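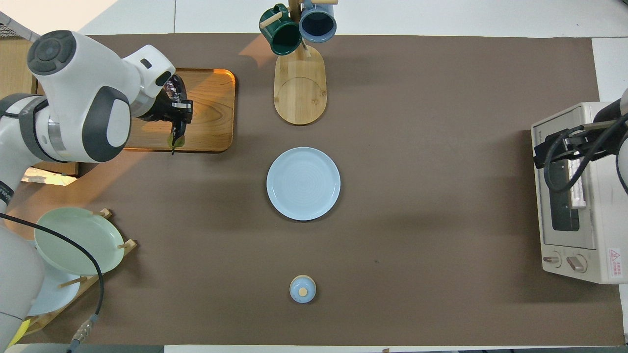
mkinnear
We are a canteen kitchen at Larninley, 21 people. Since April two arms from Skesix work the crockery table in the mornings – plates, mugs, trays. The management says no job is lost. Has someone here lived with this for longer?

gprothero_59
We have them at Vaughan. No job was lost, true, but mine changed. Before, I talked with the others while we put away the mugs. Now I stand alone and clear faults.

Buken
I don't agree with Glenys. My wrists hurt every evening for years, and now they don't. I can talk in the break.

gprothero_59
Your break got longer? Ours did not.

mererid_ll
Niall, ask who must stay late when an arm stops. With us it was never written down, so it was always the same two women.

mkinnear
Thank you, I did not think of this. I will ask Rhiannon Parry, she makes our shift plan.

Buken
Ask also for paid training hours. We got them only after we complained.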